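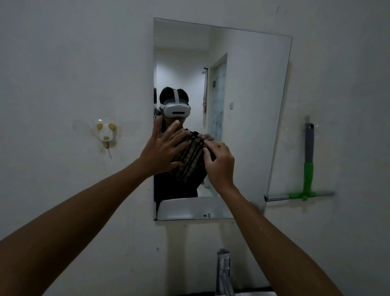
The hard water project is now halfway through its money and a little past halfway through its patience. When Skunier agreed to fund it, the plan was to find out whether the Fang conditioner does anything for tenants in Plandstead, where the water comes out of the ground with most of the ground still in it. Our main measure is how much time and product people spend getting scale off things. Glass is the best witness we have. A plain frameless mirror with its lower edge just above the faucet area, the kind you see here on a white bathroom wall, catches splashes every time anyone washes a face, so we ask each household to leave one piece of glass alone for a month and then grade it against a card. Leaving it alone has proved to be the hardest part of the method. People clean when they know somebody is coming over.

## Where we are

Of the 30 apartments in the Ellach building, 8 have the conditioner fitted and have been sending back monthly cards since March. The rest get the same water they always got and fill in the same cards, with less enthusiasm. The building manager has been generous with access and less generous with parking.

Fitting went slower than the schedule said it would. The schedule assumed that every apartment had a shutoff valve where the drawings put it. Several have it behind a kitchen cabinet, and one has it in the apartment next door, a piece of 1970s thinking we have now documented for whoever comes after us. The plumber did the work at the quoted price and has asked not to be sent the drawings again.

## Early results

Kettles look better. That was the first thing tenants wrote on the cards, and the most common. Households with the conditioner report descaling the kettle less often, and what does form wipes off with a cloth. Showerheads are a maybe. The fitted apartments had newer showerheads to begin with, something we should have spotted before we picked them and did spot shortly afterward.

Laundry is where opinions get strong. Some tenants say the towels are softer. Others say the towels are exactly the same and would we please look into the dryers. We have no budget for the dryers, and the dryers are terrible.

Soap use hasn't moved, at least on paper. We suspect people squeeze the bottle the way they have always squeezed it, whatever the water is doing.

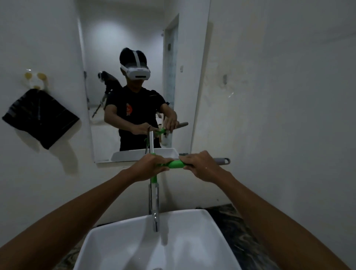

We did expect some of this. Habits around washing are old and mostly unconscious, and a gray box under the sink doesn't announce itself. In the next period we'll add a short sheet on using less detergent, with a measuring line people can mark on their own cup. The first draft ran to both sides of the page and had a diagram of a calcium ion. It has been cut.

## Money

The grant was $4,000 for fitting and materials, with a separate $3,000 for testing and printing. Fitting is paid in full and came in a hair under, because the plumber forgot to charge us for one visit and then decided he didn't want to reopen the subject. Testing is on track. Printing is over. We had the grading cards done on coated stock so they would survive a bathroom, and a pen won't write on coated stock, so we had them done again. The ruined batch makes good coasters and will not be claimed for.

## Problems

1. Card returns dropped in the second month. Moving the return box from the laundry room to the mailboxes helped. It had been mistaken for a lost sock box and contained, among the cards, socks.
2. The lab changed its reporting units partway through. We've converted the earlier figures and will show both in the final tables so that the join is visible.
3. One conditioner hums. The supplier says it doesn't. The tenant, who sleeps on the other side of the wall from it, says it does, and we are with the tenant. A replacement is on order.
4. Our comparison group has found out about the kettles and would like the conditioner too. We've said we can't promise anything past the end of the study.

## Next period

Two more rounds of cards, one more round of tap samples, and a short phone survey made in the early evening, after several tenants explained what they thought of the 9 a.m. version. We'd also like to keep the study going through the winter, when heating bills come in and people start asking what scale does to a water heater. No extra money is needed for that if the card returns hold up. If they don't, we will be writing to you about stamps.

The tap sample results are attached, along with the revised card. The card takes pen now.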